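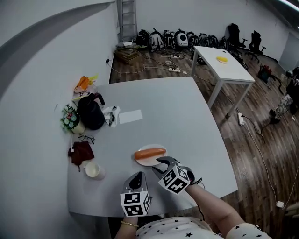
Sausage on a white oval plate, gray table

Jerklow Community Kitchen
Progress report to the Bhardwaj Fund
Jul 14, 2021

Hello again! I promised you an update once the cooking classes were properly going, and they are, so here goes. It's a bit longer than the March one (sorry), mostly because there's a lot more to tell.

We've now run 17 of the evening classes you paid for, and 287 places were filled across them. Some of those are the same people coming back week after week, which I'm thrilled about, but I know you want new faces too, so I've put the first-timer numbers in the spreadsheet. The basics course is the one with a waiting list. Knife skills, rice, eggs, a soup you can stretch over three days, that kind of thing. The baking course has been slower and I think I put it at the wrong time of day. I'm moving it to late morning after the summer break and we'll see.

Money first, as you asked. The stove is in and paid for, and it came in a little under the quote. I'd like to put what's left toward a second set of pans, if that's all right with you - I'll need a yes in writing before I order. The fridge repair was not in the budget at all. I covered it from our own reserve and I'm not asking you for it, but you'll see it in the accounts and I didn't want it to be a surprise.

The Stovivby group is the part I'm happiest about. They started with nine people in the hall over there, cooking on two camping burners, and they're now up to 23 and asking for a second evening. The hall is cheap but the sink is tiny, and washing up takes longer than the cooking some nights! I've asked about using the school kitchen and had a friendly maybe. If that comes through I'd need a small change to the rent line.

What hasn't gone well: the recipe cards. I said they'd be printed by now and they aren't. The first proof had the oven temperatures wrong on four cards, then I rewrote half of them to use cheaper ingredients, and then the printer closed for two weeks. I have the new proof on my desk and it looks good. They should be with people in time for the fall classes.

Supplies have been steadier since we switched our vegetable order to Govus. Deliveries turn up when they say, and the onions are better. Meat is still pricey, so we've been doing more with beans and lentils, with the odd sausage night when the budget allows (always a full house).

Still to do before the next report: the food safety refresher, the cards, the school kitchen, and a decision on baking. The receipts are in the shared folder, apart from two from the hardware store that I still have to scan.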